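4. Setting the Timer and the First Watering

Before you start: the Dornia drip timer should be screwed to the tap, hand-tight. If you used a wrench, go back to section 2 and read the part about the wrench again.

1. Turn the dial to SET. The display shows 12:00, as it will every time you change the batteries, for the rest of your life.
2. Press + until the clock is right. Holding the button down makes it go faster, then much too fast.
3. Turn the dial to RUN TIME and choose 20 minutes. Tomatoes in full sun in August may want 40.
4. Turn the dial to AUTO and open the tap all the way.

Note: A faint click is the valve. A loud hiss is the hose, and you will want to close the tap.

CAUTION: Do not leave the timer outside in a freeze. The warranty doesn't cover ice, and Francine Petrenko in our repair department has heard every version of the story. 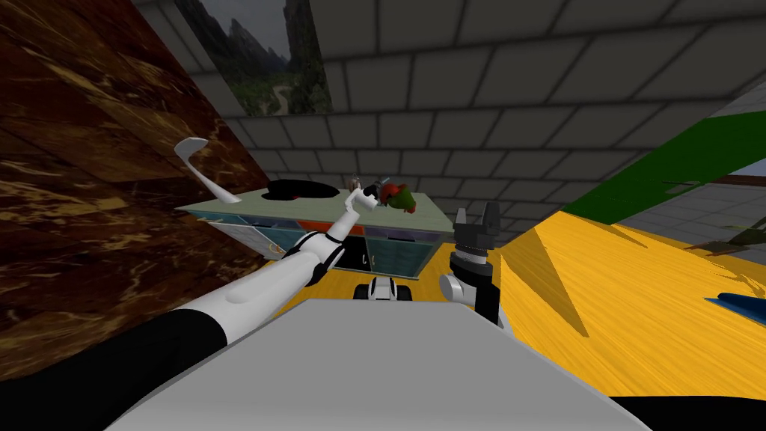 Peppers need less water than the timer's factory setting gives them. Cut the run time in half once the fruit starts to color. Something part red and part green, like the one lying on the counter, could be a pepper or a piece of fruit, and the timer has no opinion either way. Go by the soil - if it's damp a finger deep, skip a cycle.

5. To skip a cycle, press RAIN once. Pressing it twice skips two days, and three times puts you back where you started.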